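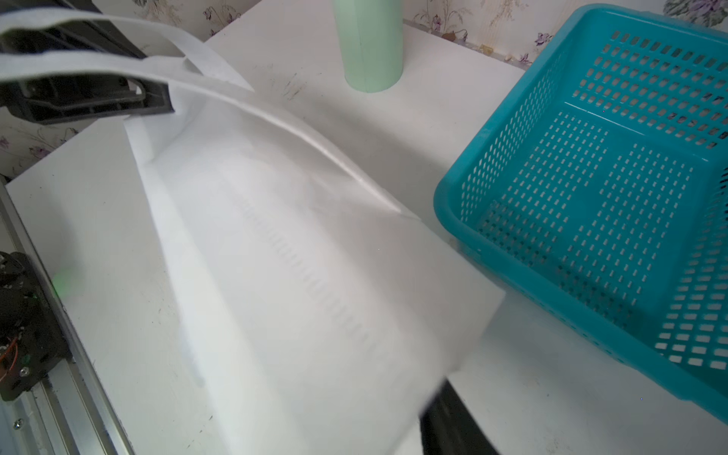
How often do you have to redo the finger pads on a two-finger gripper?

gripnewbie19
I took over a small tabletop arm at work in December and inherited exactly one sticky note of maintenance advice, which says "check pads." That's it. The arm has a plain two-finger gripper and it mostly handles light, soft stuff, a lot of fabric. Lately it grabs fine and then lets things creep out of the fingers when it lifts. I don't know if that's the pads, the force setting or the motor getting tired. What interval do people use, and what are you looking for when you check? Pads on mine are the glued-on kind, from Likard if it matters.

benchtop_marge
I go by feel more than by the calendar, but on our arm it comes out to a fresh set every 7 weeks or so. We run the gripper most of the day and the pads go shiny long before they look worn. Once they're shiny, cloth slides. That sounds a lot like what you've got.

What I do when I come in: power off, wait for the arm to settle on its rest, then drag a clean fingertip across each pad. A good one drags back at you. A tired one feels like the back of a spoon. If it's just dusty (fabric sheds lint like you wouldn't believe) I wipe it with a damp lint-free cloth, let it dry and try again. Half the time that's all it needed. Please don't use anything oily, and go easy on the alcohol – I ruined a set that way and they went hard as a fingernail.

If the wipe doesn't bring the grip back, peel and replace. Do both fingers together! I tried swapping just the bad one once and the gripper closed a hair off center from then on, and every pick came up twisted. Scrape the old glue off completely with a plastic card. Press the new pad down from the middle outward, and leave it overnight before you run it. I know the packet says two hours. Overnight.

Then redo the closed position in your software, whatever it calls that. New pads are thicker than worn ones, so the fingers meet sooner than the controller thinks they should. If you skip it the motor sits there pushing against itself and gets hot. We found that out on our old Grakden controller, which was nice enough to throw a fault. Not all of them do.

One more thing while you're in there. Look at the screws at the base of each finger. Mine back out a little over time and the looseness feels exactly like a slipping pad. I put a paint-pen line across each screw head so I can tell at a glance if one has turned.

trerton_tinkerer
turn the force up

benchtop_marge
I'd leave that for last. Cranking the force hides a bad pad for a week and then you've got a bad pad and a cooked motor.

oldcell_ray
Agree with most of the above but I'd log cycles and forget about weeks. Ours has a counter and I check at 900 picks, every time, and write it on a card taped to the power supply. Some sets have gone over 2 months because the arm was sitting idle, and some were toast before I'd have thought to look.

Also check your cable where it bends at the wrist. We had "slipping" for ages on an Ingvarsson arm and it was a wire breaking up inside the sleeve. The finger lost power for a blink whenever the wrist rolled one way, then it came right back. Pads were perfect the whole time, and I'd replaced them twice by then. Easy test: have it hold something soft and unbreakable, roll the wrist slowly end to end, and watch whether it lets go at the same angle each time. Same angle means cable. Random means pads or screws.

gripnewbie19
Did the fingertip thing – back of a spoon, both sides. Wiped them, no change, so I've ordered a set. One of the base screws took almost a quarter turn too. Will try the wrist roll tomorrow before the pads get here.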